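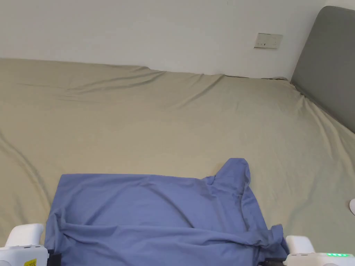
*Blue cloth on a khaki-beige sheet, grey headboard to the right.*

# Osen 68 Kart Racing Seat

The Osen 68 is a fixed-shell fiberglass seat for rental and club karts. It replaces the Osen 60 and uses the same four mounting points, so it fits any frame already drilled for the older seat.

The back is taller and the sides come up further over the ribs. Drivers who slid around in the old shell on long right-handers should try a size down before ordering padding.

## Specs

- Shell: fiberglass, gel coat finish
- Sizes: 6, from junior to extra large
- Torso height: 68 cm (large)
- Colors: black only
- Hardware: bolts and washers included, seat stays sold separately

## Fitting

Sit in the seat with your suit and rib vest on before drilling. Set the height first, then the rake. Tighten the bolts by hand, run one session, and check them again. Do not overtighten, as the shell can crack at the washer.

The Jadia lead pockets fit all sizes except junior. The Etix seat cover fits medium and up.

## Stock

The first batch of 900 sold out in June. A second batch of 1000 is in the warehouse now. Extra large ships last.

For team orders, write to Ditte Kragh in parts sales.

Page updated 3 Nov 2024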